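Reading time: 2 minutes
Last updated: 14 June 2020

The kitchen at Sillano serves 587 lunches a day, and the company that runs it wants an arm at the stove by July. I have worked the line there long enough to have an opinion. Management showed us the plan in simulation first, in a kitchen much smaller than ours.

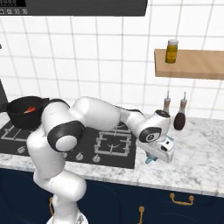 The simulated arm at the stove, with a pot on the rear burner.

I don't object to the arm. Stirring and lifting wear out shoulders, and mine are no exception. My objection is to the staffing sheet that came with it. It moves two cooks to "monitoring," at a lower grade, and assumes that watching a machine is easier than cooking. Rowena Macaraeg spent a winter doing that at Joltalico and went home more tired than she ever had from the line. She had to stay alert with nothing to do — and she got the blame when a batch went wrong.
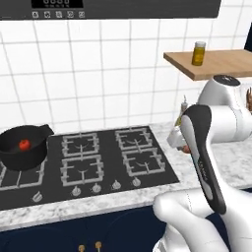
A cook also does a lot that never gets written down. She tastes, turns the heat down early, and tells the new person to move a handle out of the way. If that work is still expected, it should be paid at the cook's rate.

Mirjana Radulović, our steward, has asked for 100 hours of paid training per person and a say in when the arm gets switched off. The company has offered training "as needed." I would hold out for the hours, in writing, before anything is bolted down.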